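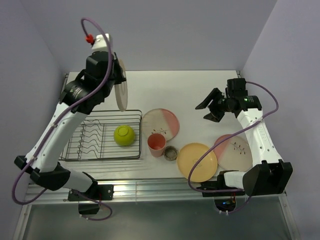 Visita al santuario de Vernodach

Salimos de la parroquia un jueves, a las 6 de la mañana, en un autobús de la empresa Trutent. Íbamos 26 personas, casi todas del coro y del grupo de lectura bíblica. El camino hasta Vernodach tiene muchas curvas y hubo que parar dos veces.

El santuario abre sus puertas una vez al año fuera de las fiestas. La visita empieza en el claustro bajo, sigue por la sacristía y termina en la capilla de Seok, donde se guarda el retablo restaurado. En la capilla entran hasta 14 personas por turno, así que nos dividieron en dos grupos. El segundo esperó en el patio – a la sombra, por suerte.

La misa fue a mediodía y duró poco. Cantamos tres piezas sin órgano, que sigue en reparación en el taller Ludeck. Después comimos en la hospedería: sopa, pan y queso de la comarca.

La tienda solo acepta efectivo. El aparcamiento queda a 30 minutos a pie, cuesta arriba.

Comentarios

Romera52: ¿Se puede subir al campanario?

Coro parroquial: Este año estaba cerrado.

peregrina_sur: Nosotros fuimos en mayo y la capilla de Seok no se visitaba. Habrá que volver.

Contacto: secretaría parroquial, tardes | © Hoja parroquial | Volver arriba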